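Home | Ask Me Why | Sounds | Games | Parents

How does a microphone hear you?

Hi again! Lots of you in Astville wrote in to ask this one.

When you talk, you make the air wobble. Hold your fingers on your throat and hum — feel that buzz? The wobbles travel through the air until they bump into something, like your eardrum (or a microphone!).

Lots of hand-held mics have a round mesh top. Sound slips through the little holes, and the mesh helps protect the bits inside. 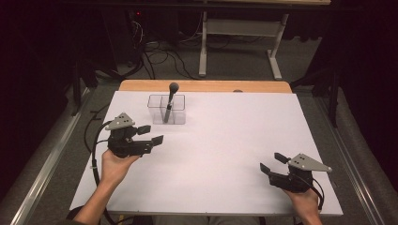
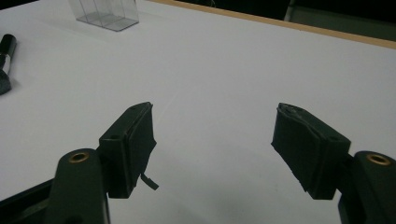

What happens inside?

Behind the mesh is a thin sheet that wobbles when sound hits it. In many mics it moves a tiny coil of wire near a magnet, and that makes electricity! A speaker turns it back into sound.

Try it: stretch cling wrap over a bowl, sprinkle on 30 grains of rice and hum loudly, close to the bowl. Mine danced like mad!

Print this page | E-mail this page

Last updated: April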